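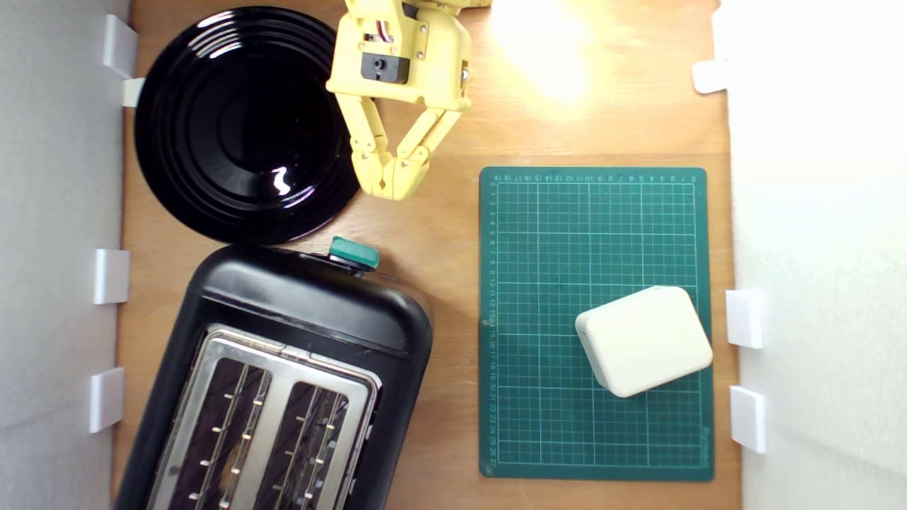 11/10/2024 — Clear coat trials for Brestudton, batch 2553. Restarting the gloss series on oak offcuts after the first set was rejected for dust nibs. Three coats of the Druler waterborne per panel, sanded between coats, last coat left alone. The gloss meter is out for calibration, so grading is by eye for now, using the shape of a reflected lamp. A fully glossy surface throws back a small hard-edged highlight, as the black plate does along its upper rim, and a satin surface spreads the same lamp into a soft patch with no edge you can point to. The plate's raised rings confuse the reading if you look at the whole thing, so compare against one spot only. Grades go in the book as hard, soft or none. Panels 1 to 4 soft, panel 5 hard, panel 6 soft with a dry stripe near one end.

Panel 5 should not be hard. Same can, same brush, same day. Hiu-tung Wu thinks the matting agent had settled and I drew from the top before stirring properly. Plausible. I stirred before panel 1 and not again until panel 6, which fits in part but does not explain panel 4. Redo 4 and 5 with a stir before each pour. 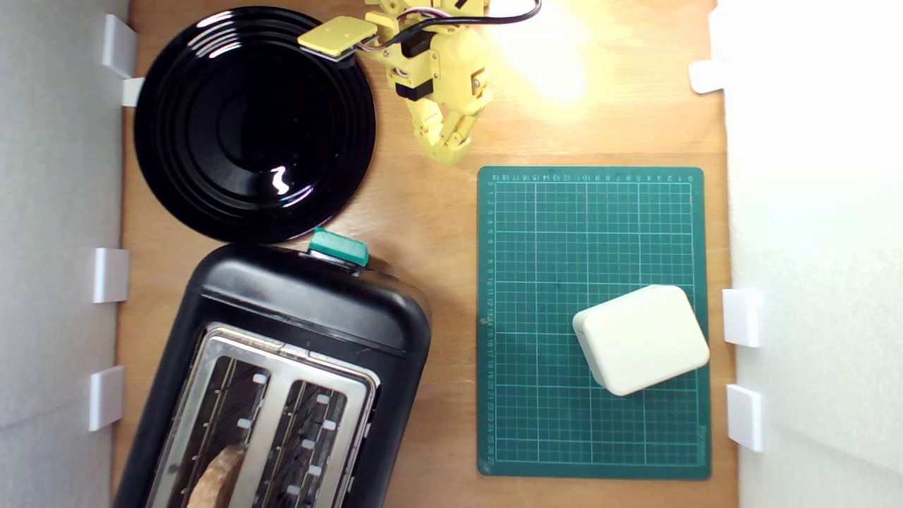 RUB TEST

Method as in the Nillgate note: folded cotton, wetted, 200 double strokes under the brass weight, wipe, wait an hour, grade again. Cloth changed at the halfway point on every panel. On the first set we did not change it and the later figures are not comparable.

Panel 1: no change
Panel 2: no change
Panel 3: slight burnishing along the stroke path, grain unaffected
Panel 4: held back for recoat
Panel 5: held back for recoat
Panel 6: white haze at the dry stripe, gone by the second reading

Burnishing on 3 is only visible at a low angle. Seen from directly overhead it disappears, so from now on both angles get recorded. Same lamp, same height, shade off.

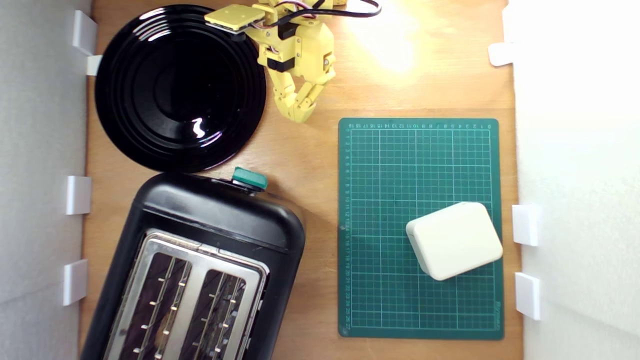 Overhead light on bare-looking grain: glare patch at upper right, texture lost inside it.

Anything graded inside a patch like that is worthless. Move the panel until the patch is clear of the test area, then read.

Humidity in the drying cupboard was 40 percent at the start and had crept up by the third coat — door seal again. Chandrasekhar Devadiga has a length of the Kuo gasket and will fit it before the next round.

To do: recoat 4 and 5. Label the backs in pencil, as marker bled through on the thin stock. Ask Brestudton whether they want the end grain sealed separately; the drawing does not say.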